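Service Desk, Household Automation Program
Hesness site

Ticket: Clearing mixed snack packets from a table into an open box
Opened by: Parvathi Chettiar
Assigned to: Sudheer Kotian
Priority: Normal
Status: Open, partial workaround in place

Summary of request

The Druvstead office has asked whether the table-clearing routine may be included in the Mudaliar home trial. The routine requires the machine to pick up small packaged snacks from a cloth-covered table and place them in an open box. The reporter states that the routine meets the standard for rigid items such as cartons and cups, and that it does not meet the standard for foil and film packets. A decision on inclusion is requested from this desk.

Reported symptoms

1. The fingers close on the packet and the packet folds. The controller reads the fold as a completed grasp, lifts, and the packet slides out before the arm clears the table.
2. Two wrappers lying against each other are lifted as one item. The count of items placed is then wrong for the rest of the run.
3. On a few runs the fingers gathered the cloth along with the packet and moved the remaining items out of position.
4. Shiny foil is at times not proposed as a target at all when the table is lit from a window.

Log

Entry 1, S. Kotian. Ticket accepted. Run records from October were requested from the Clukorville lab and have been received. The set holds 1,438 attempts on soft packets. Attempts on rigid items were excluded, as they are not in dispute.

Entry 2, S. Kotian. Symptom 1 reproduced on the bench arm. The closing threshold had been set for cartons. Lowering it by two steps reduced false grasps on puffed bags but made the thin, flat packets harder to hold. A single threshold does not appear to serve both.

Entry 3, P. Chettiar. Please note that the household in the trial will not sort its snacks by packet type before asking for the table to be cleared. A setting that must be changed by hand for each kind of packet would not be acceptable to the trial office.

Entry 4, S. Kotian. Noted. Closing width is now chosen from the estimated height of the item above the cloth. This removed most of the slips on puffed bags. Flat packets are still dropped, chiefly when they are approached across the short side. Approach along the sealed ends has been made the default.

Entry 5, S. Kotian. Symptom 2 reviewed. In 13 of the recorded runs the two wrappers overlapped before the fingers arrived, and the vision module drew one outline around both. The outline step cannot be corrected by a settings change. A request has been passed to the vision group. In the meantime the item count has been switched off in the completion report, so that the report no longer states a figure it cannot support.

Entry 6, P. Chettiar. The trial office has asked how a person handles the same task with the same type of fingers. Its concern is whether the fault lies in the hardware or in the control. Please respond before the November review.

Entry 7, S. Kotian. Response to Entry 6. Operators using hand-held grippers have little difficulty with soft packets. They tilt the wrist, press lightly and begin again when the wrapper shifts, all without being asked to. The fingers are therefore considered adequate for the task. The controller makes one attempt at one angle and has no means of noticing a slip until the lift is over. A retry step has been written and is limited to 4 attempts per item.

Entry 8, S. Kotian, 18 November 2018. Retry step installed on the bench arm. Runs are longer, by some 2 minutes for a full table, and fewer packets are left behind. Symptom 3 has not recurred with the cloth clamped at the table edge. Symptom 4 remains open and is worse near midday.

Current position

The routine may be shown at Druvstead under supervision. It is not recommended for unattended use in the home trial. Clearing a table of soft packets is at present a task the machine can assist with, and a member of the household should expect to finish it.

Outstanding actions

Vision group: separate outlines for overlapping wrappers.
S. Kotian: test with the window blind lowered, then raised.
P. Chettiar: inform the Mudaliar coordinator of the revised scope.

Attachment
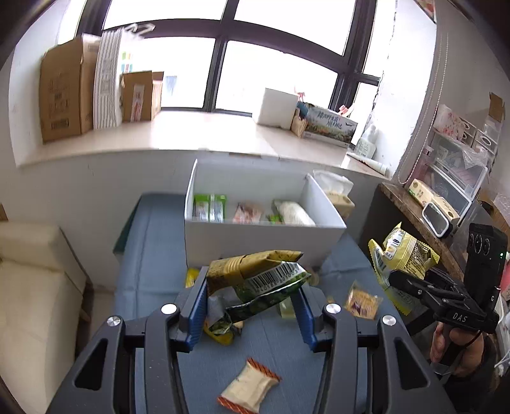

Attachment 1. Snack packaging between the gripper fingers, open white box at the far side of the table.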